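The Vamilby Court 6, after a season on the club courts

I came back to tennis last April after a gap long enough that my old racquet had become a bit of an heirloom, and my daughter (who is much better than me, and says so) told me to stop being sentimental and buy something with a bit of forgiveness in it. So I bought the Vamilby Court 6, and I've played with it twice a week ever since, mostly doubles on the hard courts at Lindthorpe.

First impression: it's comfortable. I have a cranky elbow, and after 90 minutes of fairly ordinary backhands I could still lift the kettle, which pleased me no end. The head is generous, the balance sits nicely towards the handle, and volleys at the net feel lovely and solid -- I've won points up there I had no business winning!

Serving is where I'm less sure. There's not a lot of weight behind the ball, and the stronger hitters in our group tend to sit on my second serve and enjoy themselves. The factory strings were dull too. I had mine redone with Kao multifilament, and the colour and feel both improved enormously.

The grip wore through quicker than I'd like, so budget for a couple of overgrips. The cover it comes with is thin, but fine for the boot of the car.

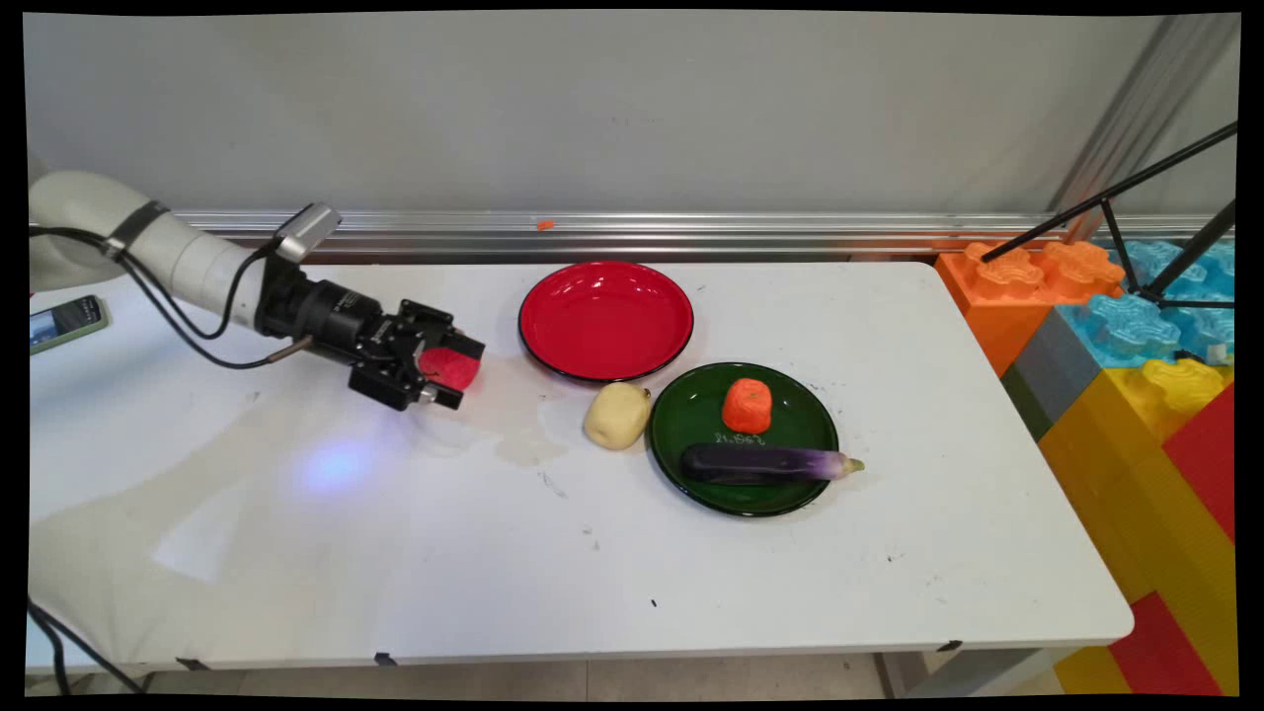

Zulmira Godinho: Agree about the serve. I put a few grams of lead tape at the top of the hoop and got some of the power back, though my elbow did notice by the third set. Did you go for the smaller grip or the standard? I went standard and wish I hadn't.

Smaller one, Zulmira, with an overgrip on top, and it's just right for me.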